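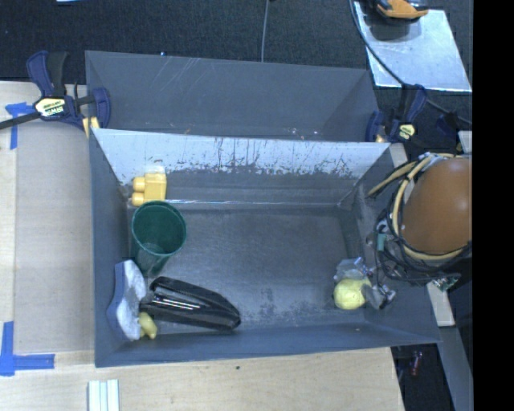
Support > Lighting > Flustico wall lamps > Fitting guide

4. Mounting the wall bracket

4.1 Switch off the circuit at the consumer unit. Check with a voltage tester that the supply cable is dead.

4.2 Hold the bracket against the wall with the arrow pointing up. For a bedside position, the centre of the bracket should be 596 mm above the top of the mattress.

4.3 Mark the two fixing holes with a pencil. Check them with a spirit level.

4.4 Drill both holes to a depth of 30 mm and insert the plugs supplied. On plasterboard, use hollow-wall fixings (not supplied).

CAUTION: Check for hidden pipes and cables before drilling.

4.5 Feed the supply cable through the rubber grommet and screw the bracket to the wall. Do not overtighten. The brass finish marks easily.

4.6 Connect live, neutral and earth to the terminal block as shown on the label inside the backplate. Tug each wire gently to confirm that it is held.

4.7 Hook the backplate over the bracket and tighten the grub screw underneath.

Note: Lamps fitted with the Skultent linen shade need a clear space of 400 mm to any curtain or bed canopy. The glass shade may be fitted closer; see section 6.

4.8 Fit the bulb, then the shade ring. Turn the ring clockwise by hand until it stops.

4.9 Restore the supply and test the lamp at the switch. If it does not light, switch off the circuit again and go to section 9.

Filed under: Wall lights, Bedroom, Fitting instructions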